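Slide 4, film vs digital (5 min, don't rush it!)

Right, so my first camera was a Brolten, bought second-hand for 60 bucks, and I loved the colour out of that thing. Ask who's still got film in the fridge. Wait for hands.

Then the Plolex story: 800 speed film, dim hall, my cousin's wedding, every frame soft as butter (pause, let them groan). Mention Zulmira Quintela taught me to meter properly after that. 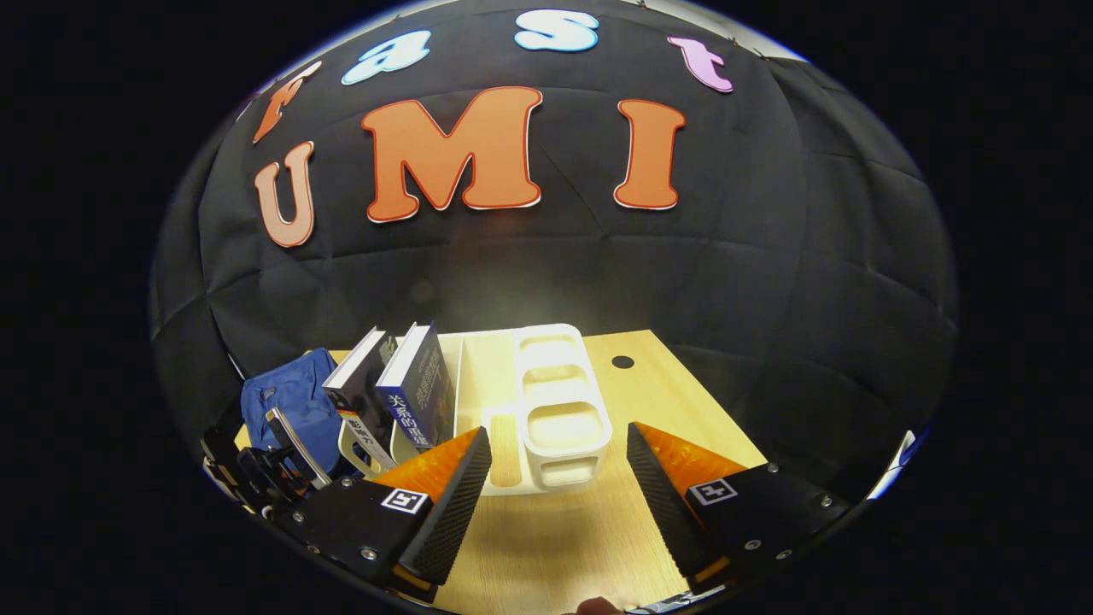
Slide 5: foam letters on black cloth

Next up, scanning at home.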